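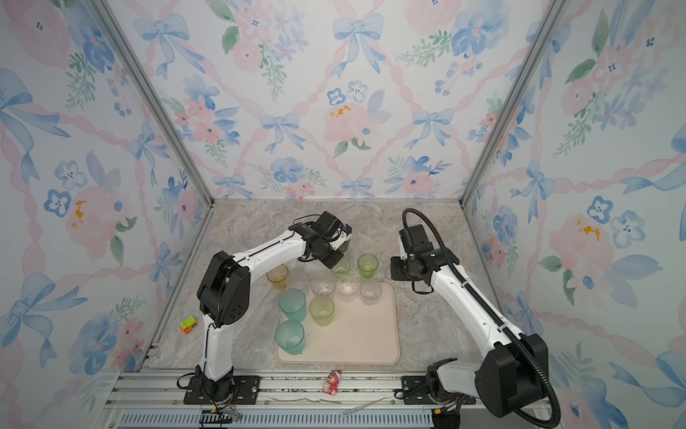 Plastic cups, on and around the tray

May 11, 2025
Posted by Kemside Reuse, wash desk, to the reusables list

Re: Drying times after the rinse

> We run 3,000 tumblers per event and rack them straight from
> the rinse. They go into lidded crates after 5 minutes and come
> out with water marks. Is the rinse too cool?

Probably not. Plastic holds little heat, so it dries more slowly than glass at the same rinse temperature. Check the rinse aid dose first, then the airflow. A closed crate stops drying almost at once. 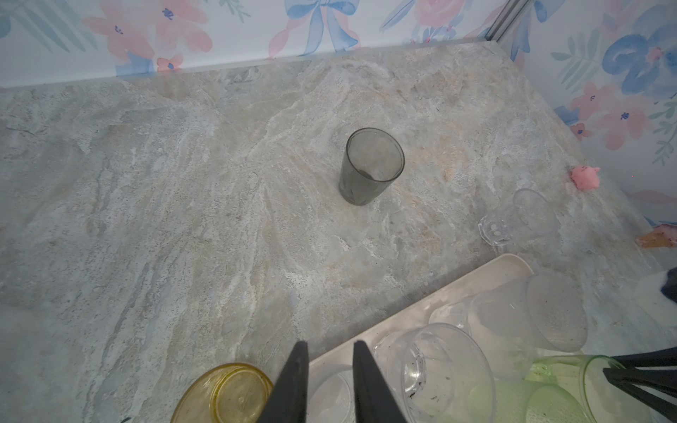 Wash settings

Our main wash runs at 65 degrees with a low-foam detergent. We dropped the chlorine product last season – it dulled the rims. Hardness at the Urkura site is much higher than at Kemside, and the softener there needs salt before every event. The Granström rack spaces the cups better than the Sanditz one, but takes fewer per load.

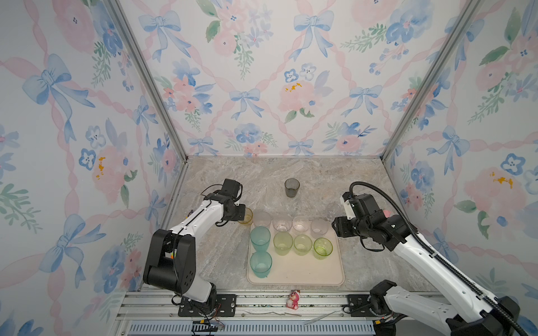
Urkura, October – Notes from the autumn trial, copied from our log. Racks tilted, fan on low, lids off. Marks were limited to the base recess. With the racks level, water pooled there and the cups had to go round again.

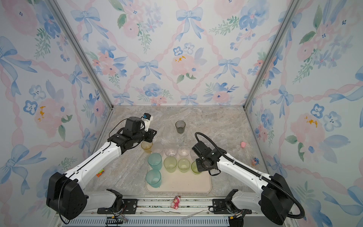
The tilt only has to be enough to clear the recess; we use a strip of batten under 2 feet of the rack. Stack when the inside of the base is dry to a paper towel. Stacked damp, they stick and smell by the next event.

Recent in this list
Softener salt, tablets or blocks
Crate labels that survive the wash
Deposit returns at closing time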